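发几条，边干边写，想到哪写到哪

1/
早餐桌这套任务开录第二周。任务清单上就一句话：把面包片放进烤面包机。写的时候觉得半天能搞定，哈哈

2/
先说数。到今天下午收工，总共录了1140条，能进训练集的还没筛完。上一版模型是拿269条训的，在Lultley那边的桌子上还行，搬到我们这边就抓瞎。桌子高度不一样，灯也不一样。所以这轮的重点是变化，不是堆量

3/
变化怎么做，我们现在的规矩：每录8条换一次摆位。盘子挪，杯子挪，烤面包机转个角度。旁边的杂物也换，纸啊笔啊积木啊，随手放，别摆整齐。人一摆就容易摆成静物画，模型就学会了“面包永远在正中间”

4/
这个坑踩过。Stevalent第一批数据就是太整齐了，训练loss漂亮得不行，上机一跑，盘子往左偏一个巴掌就抓空气。当时还以为是标定的问题，查了两天标定……

5/
遥操这边，手感比上个月好多了。灵巧手捏面包片其实挺难，片状的东西贴在盘子上，指尖没地方下。现在的做法是让面包探出盘沿一点点，从探出来的地方捏。有的同事觉得这算作弊，我觉得先让它学会捏，后面再慢慢往里收

6/
慢慢往里收这个事，专业一点叫课程，其实就是从简单的录起。文件夹我按难度分了，easy / mid / hard，hard里头目前空空如也

7/
失败的要不要留？吵了一中午。我的意见：掉了又捡起来的留，掉了就停的单独放。带恢复动作的数据特别值钱，全是一次成功的话模型根本不知道掉了该怎么半。*怎么办

8/
另外求求各位操作员，录的时候别停顿想事情。手悬在半空发呆三秒，模型也会跟着学悬在半空发呆。真的，上一版就有这毛病，起手先愣一下，特别像我早上

9/
起始姿态也要随机。左手高一点低一点，手指张开或者收着，都录。之前所有条目都从同一个姿态起步，部署的时候手稍微歪一点它就不认得自己在哪了

10/
语言标注：一条轨迹配2句指令，一句啰嗦的一句短的。“请把盘子里那片面包拿起来放到烤面包机的槽里”和“烤面包”。标注同学说短的那句写得他们都饿了

11/
有人问为啥不直接仿真。仿真在做，Cliltstead那组在做，刚体没问题，面包这种软不拉几的东西接触参数调起来要命。先真机录着，两边数据混着训，比例还没试出来，有结论再发

12/
存储又快满了。头部相机加两路腕部相机，深度也存，一晚上盘就红了。谁有压缩深度图的好办法评论区说一声，png太慢，视频编码又怕把边缘糊掉。先谢

13/
下一步：按压手柄那一下。放进去只是前半段，后半段要用一根手指把拨杆压到底，力度没人说得准。力觉打算先不喂，就看视觉能学到什么程度，估计会很惨，惨也发

14/
对了还有杯子。红的蓝的现在只当干扰物，不碰。下一个任务才轮到它们，“把红杯子递给左手”这种，要双手配合，数据量得翻倍往上走。想想就累

15/
晚上接着录，换班前把mid那档补完。回复可能慢，见谅。贴张工位 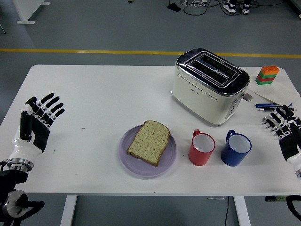 Janssen：第7条想追问一下，掉了又捡起来的那些，你们训练的时候会把掉的那一小段剪掉吗？我们之前整段喂进去，模型连“掉”也一块学了，后来只保留从捡开始的部分才好一点。还有深度图，我们是转成16位整数再分块无损压的，速度能接受，可以试试。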